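The Case for the Plain Surface

Gilwood Housing Association, 27 September 2019

Every January the Association reviews the finishes it specifies for shared kitchens and workrooms. For many years the review has favored pattern: speckled worktops, wood-effect panels, tiles with a printed border. The reasoning is familiar. Pattern hides wear, and a surface that hides wear is thought to need less attention. It is our view that this reasoning should be set aside, and that a plain, pale, smooth surface serves residents better.

Consider first the matter of cleaning. A crumb or a ring of spilled tea is easily missed on a speckled counter. On a pale one it is noticed, and what is noticed is usually wiped up. At Nollholm, where 8 kitchens were refitted in plain light gray, residents' complaints about sticky counters fell in the first year. The older kitchens in the same building saw no such change.
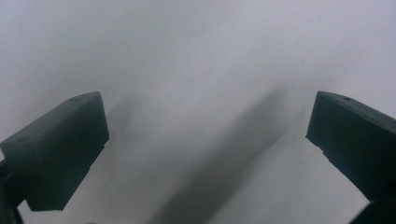

There is also the question of light. Many of our rooms face north, and a dark or busy finish makes them feel smaller than they are. A pale surface passes daylight along to the rest of the room, and its tone changes gently through the day. Residents who cook, sew or mend at the counter have told us that small parts and dark tools are easier to find against it.

Objections remain. Scratches will show, and a plain finish is less forgiving of a poor fitter - a fault that belongs to the fitting and should be corrected there. The Stornier range costs around $300 more per kitchen than the patterned Palomino panels now in use. Spread over an expected life of 20 years, the Association considers this a fair price.

We therefore recommend that pattern no longer be the standard choice, and that residents be consulted before any order is placed.

3 comments

northstair: Agree on the light. My counter is brown and I need the lamp on at noon.

Pw_44: Scratches DO show. Please budget for cutting boards.

lower hall resident: Will the old tiles be offered to anyone who wants them?

Contact the Association | © 2019 Gilwood Housing Association | Back to top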